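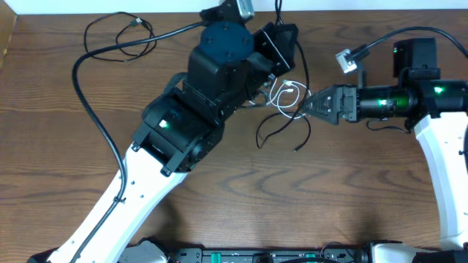
Two arms and some cables on a wooden table

Is it wrong to read the Psalms in order when some of them do not fit my day?

Posted by Amrit Caron, 7/29/23

Hello to all. I started in May to read one psalm every morning before work, beginning with Psalm 1. My plan was simple, to go until the end and then begin again. It went well for some weeks. Then I came to Psalm 88, which is very dark from the first line to the last, and I read it on the morning of my sister's wedding. I closed the Bible and felt almost guilty that I was happy.

Now I have two thoughts. One is to choose the psalm that goes with my mood. The other is to stay with the order, even if the words feel like they belong to another person. At my church in Ostton we do not have a fixed plan of readings, so I have no habit from there to help me. Also, what do you do with Psalm 119? It has 176 verses and I have only fifteen minutes before the bus.

Please excuse my English, I learned it as an adult.

Harpreet Beaudoin

Dear Amrit, it is not wrong, and you are in old company. Many monks and nuns have prayed all 150 psalms in a fixed cycle, and of course the psalm of the day did not always match what was in their hearts. I was taught to think of it in this way: when I am glad and the psalm is sad, I pray it for someone who is sad today. There is always such a person. On the wedding morning you could have prayed Psalm 88 for a neighbor in the hospital, and then gone to dance with a good conscience.

If I choose only by my mood, I read Psalm 23 and Psalm 121 again and again. I know this because I did it for two years. The psalms of complaint I did not touch, and when my father died I did not know where to find them.

For Psalm 119, please do not try it in one morning. It is divided into 22 parts of eight verses, one for each letter of the Hebrew alphabet, and most printed Bibles show the letters as small titles. I take two parts each day, so it lasts 11 days. The very short one, Psalm 117, I put together with Psalm 118.

One small practical thing. I write a name in pencil beside the psalm when I have prayed it for somebody. My Bible is now quite full of names, and when I come around again I remember them.

Vernon Marchand

Just read what you like. God isn't checking a list. I skip 109 every time.

Océane Wong

I agree with Harpreet for the most part, but I would like to add a middle way. You can keep the order in the morning and have a free psalm in the evening. In our group at Elwood we do this. The evening one can be the same for a whole week if you need it. I stayed with Psalm 46 for a very long time last winter.

About Psalm 109, which Vernon skips: I also find it hard. I read it slowly and I notice that the writer brings his anger to God and asks God to act. That has helped me to read it, although I do not say I understand all of it. If it disturbs you too much, leave it for the next round and ask your pastor.

Psalm 88 does begin by calling on the "God of my salvation" (some Bibles translate it differently), so maybe look again at the first verse. I missed it for many years.

Amrit Caron

Thank you, this is very kind. I will stay with the order and try the pencil. Harpreet, do you write also the date, or only the name?

Harpreet Beaudoin

Only the name. The margin in my Bible is narrow.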